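Section 4: Setting Up Your Guest List and Seating Plan

May 10, 2023
By the Penix help team at Suvard

Welcome back, and well done on getting through the first three sections. By now you should have your event created, your date locked in and your venue chosen from the list (or typed in by hand, if yours is a paddock or somebody's back verandah). This section takes you through the guest list and then the seating plan, in that order. Do put the kettle on first – it's the longest section in the guide, though you can stop after any step and your work will be waiting for you. 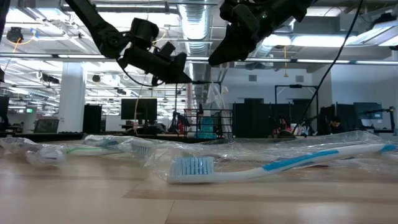
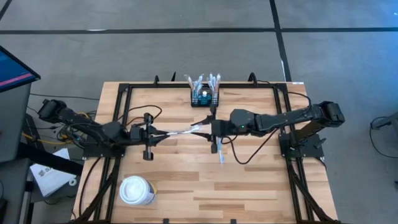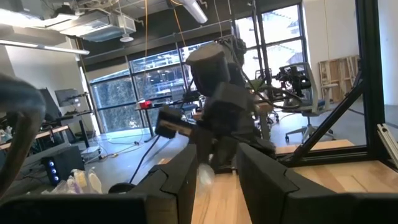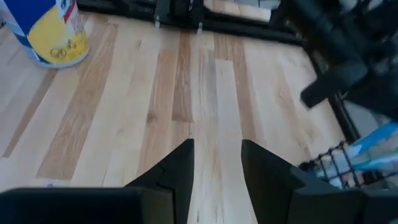
Light wooden tabletop, four views.

Before you start

You'll need your guest names in some sort of order, even if it's a scribbled list on the fridge, and the room measurements from your venue. We've used a reception for 68 guests at Nukcombe Hall all the way through, so you'll see that name pop up in the steps. Your own numbers may be quite different and that's perfectly fine. The standard Penix plan holds 200 guests per event, counting children and babes in arms.

4.1 Adding your guests

1. From your event page, tap Guests, then Add Household. We ask you to add people by household and not one at a time, as it makes the invitations so much easier later on.

2. Type the name you'd like on the envelope, just as you'd like it written. Penix won't tidy up your capitals or swap "and" for "&".

3. Add each person in the household underneath. If you're offering a plus-one and don't know the name yet, choose Guest Of. You can fill in the real name whenever it arrives.

4. Choose a side, if you want to. Plenty of couples leave this blank and the seating plan works just as happily without it.

5. Tap Save Household and carry on with the next one.

Note: If your list is already in a spreadsheet, use Import instead. The first row needs to hold your column headings, and there should be one person to a row. Have a look through the preview before you tap Confirm, particularly at surnames with an apostrophe, which some spreadsheet programs like to mangle.

Caution: Importing a second time adds to the list and doesn't replace it. If you've imported the wrong file, go to Guests, then History, and choose Undo Import before you bring in the right one. Otherwise you'll find yourself with two of every auntie.

4.2 Recording replies and meals

1. Open Guests, then Replies. Everyone begins as Waiting.

2. Set your cut-off date. Our Nukcombe event has its cut-off in March, well ahead of the date the caterer wanted final numbers, and we do recommend leaving yourself a bit of breathing space for the stragglers.

3. Mark each guest as Coming or Not Coming. Guests who reply through your online page are marked for you.

4. For each guest who's coming, choose a meal and add any allergies in the box beside it. Please use the allergy box and not the general notes, as only the allergy box prints on the kitchen sheet.

Caution: The kitchen sheet is a copy of what's been typed in and nothing more. For serious allergies, ring your caterer and talk it over with them as well.

4.3 Drawing the room

1. Tap Seating, then New Room. Enter the length and width in metres.

2. Drag in anything that can't be moved, such as doors, posts, the bar and the stage. It's tempting to skip straight to the tables – we've all done it – but a forgotten post can undo a whole evening's arranging.

3. Choose a table shape from the tray and drag it into the room. Round, long and square tables are all there, and you can turn a table by holding the little arrow at its corner.

4. Set the gap between tables. The starting setting is 900 mm from chair back to chair back. Your venue may ask for more, especially along the path to an exit or for guests using wheelchairs or walking frames, so check with them and type in whatever they tell you.

5. Give each table a name or a number. Tap Lock Room once you're happy.

Note: If you've hired furniture through Qaisi, choose Qaisi Hire from the tray menu and the tables on your order will appear at their proper sizes.

4.4 Seating people

1. With the room locked, tap People. Everyone marked Coming is listed down the side.

2. Drag a household onto a table and they'll be seated together. To split a household up, press and hold, then drag one person at a time.

3. Use Keep Apart for any pair who'd be happier at opposite ends of the room. Penix shows an orange outline if they land at the same table. It won't stop you and it never prints, so your secret's safe.

4. Tap Save Version. You can keep 3 versions of a plan side by side, which is handy when two families have rather different ideas.

5. When the plan's settled, tap Make Final. Place cards and the door chart can then be printed from the Print menu.

Note: A late change after Make Final is no drama. Reopen the plan, move your guest and make it final again, then reprint the door chart, the kitchen sheet and any place cards affected. Cards are covered in Section 5.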